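Shell display

Shell display is the practice of setting out seashells as ornaments in the home, on shelves, windowsills, mantelpieces and side tables, often together with cloth, lamps or coloured light. It is distinct from shell collecting in the scientific sense, where specimens are kept in drawers with a label giving species and place of finding. Most household displays carry no labels at all, and claims made about the origin of individual pieces are seldom possible to check.

Background

Shells have been kept indoors for as long as there have been houses near the sea. Popular guides like to give the habit a single starting point, usually a fashionable one, but the evidence offered tends to be thin. The often repeated story that the village of Endby had a shell in every window rests on one undated postcard, which shows two windows.

Types of shell used

Large spiral shells are preferred, particularly those with a tall spire or a flared lip, as they can be recognised from across a room. Cone-shaped forms may be stood on their wide end or laid on one side. Small bivalves are more often glued to boxes and frames, a separate craft. Resin and plaster copies are common and are not always sold as such. Sellers' names for shells vary a good deal and should not be taken as identification.

Cloth and light

Fabric is used behind, beneath or above a shell to give it a stronger colour to stand against. Nazanin Shokri, in her booklet Shelf and Sill, recommends deep reds and states that they "bring out the true colour" of brown shells. She does not say how the true colour was established. The Vatham handicraft circle advised the opposite, undyed linen only, and its reasons are no better documented.

Coloured lamps placed under or beside a shell are a later addition. They are said to show off the ridges, but they also change what the viewer sees, and a shell lit in this way is a poor guide to its own colouring. 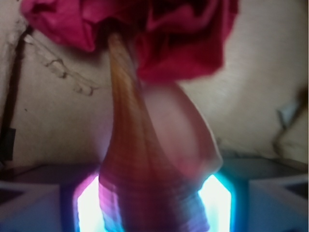 Shokri's advice on red cloth is hard to test when lamps are present as well. With crumpled magenta-red fabric over a ribbed, shell-like piece, the narrow upper part can still look orange-brown and tan, while lower down, nearer the lights, there are tints of violet and cyan-blue. Which of these effects a visitor would call attractive is a matter of taste, and the literature has little to add.

Care

Dusting with a soft dry brush is generally enough. Oiling is widely recommended to restore shine, although the oil also holds dust. The Dineo method, which calls for 40 minutes in warm soapy water, is repeated in several household manuals with no account of why that length of time was chosen.

See also

Shellwork
Mantelpiece
Cabinet of curiosities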